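**Ticket 247: Kitchen sink, second floor, slow drain and smell**
Opened: 2018-10-08
Site: Bundon building
Reported by: Pushpa Rana
Assigned to: Wolfram Albers
Priority: normal
Status: closed, see last entry

**Original report (P. Rana)**

The kitchen sink on the second floor drains slowly and smells. The smell is worst first thing in the morning and goes away for a while after the tap has been run. There is also a gurgle from the drain when the dishwasher on the first floor empties. I poured a kettle of hot water down it yesterday and that made no difference I could notice. No leak that I can find in the cabinet.

Please don't use the caustic stuff from the supply closet. The last time we did that the whole floor had to keep the windows open.

**Entry 1 (W. Albers)**

Read the report. Gurgling when another fixture drains usually points to venting or to a partial blockage farther down the line, so I'm not going to assume it's just the trap. Order of work:

1. Strainer and tailpiece
2. Trap
3. Branch line to the wall
4. Air admittance valve, if this sink has one
5. Shared line with the first floor

I looked for the plumbing drawings. The set on the shared drive is from before the kitchen was moved and shows a closet where the sink is now. Asked Hallura, who did the remodel, for the as-built set. 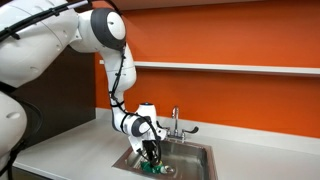
Strainer came out clean. Shined a light into the tailpiece and the first few inches have a gray film on the walls, normal for a kitchen drain and not thick enough to slow anything down. Ran the tap fully open. Water backed up to a finger's depth and stayed there, then dropped slowly after I shut it off. One gurgle near the end.

**Entry 2 (W. Albers)**

Emptied the cabinet and put a bucket under the trap. It's a plastic P-trap with hand-tight slip nuts. The nut on the wall side was cross-threaded. It had not leaked as far as I can tell, and the cabinet floor has no stain, but it was holding on two turns of thread.

Inside the trap: coffee grounds, grease, a twist tie. I cleaned it in the utility sink with a bottle brush and dish soap. Put it back with a new nut and new washers. Wiped all joints with dry paper towel, ran the tap, checked again after ten minutes. Paper stayed dry.

Drain speed is better but still not right. Smell is unchanged so far. Left a note in the cabinet asking people not to push bottles up against the trap.

**Comment (P. Rana)**

Smell was there again this morning. Also, I was wrong about the dishwasher. It gurgles when the mop sink on the first floor is emptied. I stood there while the cleaner dumped a bucket and heard it right away. The dishwasher does nothing.

**Entry 3 (W. Albers)**

Thanks, that changes things. The mop sink puts a lot of water down at once, which would pull air through the nearest trap if the vent isn't working. If it pulls enough, the trap loses its seal and you get sewer smell until someone runs the tap. That matches the morning smell.

Hallura sent the as-built set. It shows an air admittance valve in the wall box to the left of the sink cabinet, behind a painted cover. I had taken the cover for an old electrical blank.

Removed the cover. The valve is there. The cap is painted over, the same paint as the wall, including the air slots on one side. Somebody sprayed this with the cover off. I cleared the slots with a pick and tried the valve by hand. The rubber disk is stuck and does not lift.

The threads are fine and the pipe below the valve is clear as far down as I can see. Ordered a replacement from Drullport, cost $11, under the small parts account. I did not want to reuse the old one even if it came unstuck.

Test before replacement, for the record:

- Filled the trap, marked the water level on the outside with tape
- Had the mop sink emptied, one full bucket
- Level dropped well below the tape, loud gurgle
- Repeated once, same result

**Entry 4 (W. Albers)**

While waiting for the part I ran a hand snake from the trap arm into the wall. The cable went 50 inches before it met anything. Worked it for a few minutes and pulled back a plug of grease with some label paper in it. Went in again and it passed the same spot without catching. Flushed with hot water and dish soap.

The sink now drains at full tap without backing up. So there were two faults here, a partial blockage in the branch and a dead vent valve. Fixing only the first would have left the smell.

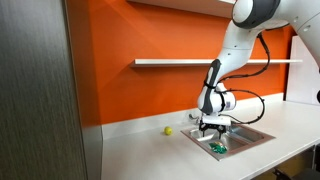

The branch drops less than I would like between the trap arm and the stack. The drawings call for a quarter inch per foot. My level reads a little under that where I can reach it through the wall box. It isn't bad enough to open the wall, but grease will settle there again sooner or later. I've added this drain to the December list for a snake and flush.

**Entry 5 (W. Albers)**

Drullport part arrived. Box was labeled for the wrong thread size but the valve inside was correct. Installed with thread tape, hand tight plus a quarter turn. It sits upright and is above the trap arm by more than the minimum on the instruction sheet.

Repeated the test from Entry 3:

- Filled trap, marked level
- One full bucket down the mop sink
- Level did not move, no gurgle from the sink, soft click from the valve as it opened
- Repeated, same result

Put the cover back with its screws and did not caulk it. The valve needs air from the room. I wrote VENT, DO NOT PAINT OR SEAL on the front in marker.

**Comment (P. Rana)**

No smell this morning or the morning before. Drains fast. Can the marker be replaced with a proper label at some point? It's fine for now.

**Entry 6 (W. Albers)**

Label requested from Chaimongkol along with the ones for the electrical room, so it will come when those come.

Also sent a message to the painting contractor about covers and vents. There is a second valve of the same type on the drawings, behind the copy room. Opened a separate ticket to check it.

**Resolution**

Cause: air admittance valve painted shut, partial grease blockage in branch line.
Fix: valve replaced, trap cleaned and refitted with new nut and washers, branch line snaked and flushed.
Follow-up: snake and flush in December, printed label for vent cover, inspect copy room valve.
Drawings: old set moved to the archive folder, Hallura as-built set is now the one to use.

Closed by W. Albers, confirmed by P. Rana.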